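Robot arms take over dish sorting at Skiltencombe kitchen

The catering firm Farooqui will let robot arms sort used dishes at its central kitchen in Skiltencombe, the company said on 13th June. The kitchen has 24 workers.

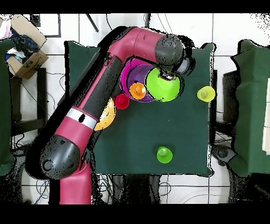 Sorting is the job which most of the staff like least. It means standing for a whole shift, and many have complained of pain in the shoulders. The arms are trained on plastic dishes on a table with a green cloth, and bowls which partly cover each other, like the purple and the lime-green one, are part of the exercise.

The five people who now sort by hand will keep their employment. They will move to food preparation or learn to supervise the arms, after a course at the Kanley training centre.

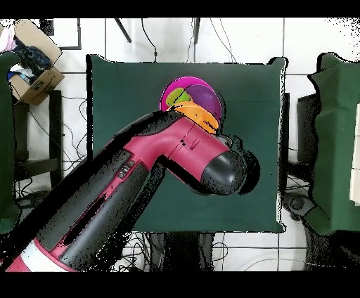 Photo: Farooqui

The trade union Trirnach welcomes the promise but wants it in writing. It also asks that the supervisors receive higher pay, as they will carry more responsibility than before.

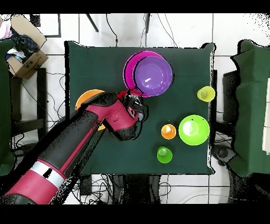
Farooqui answers that wages will be discussed in September. Until then the sorting continues by hand, in shifts of eight hours.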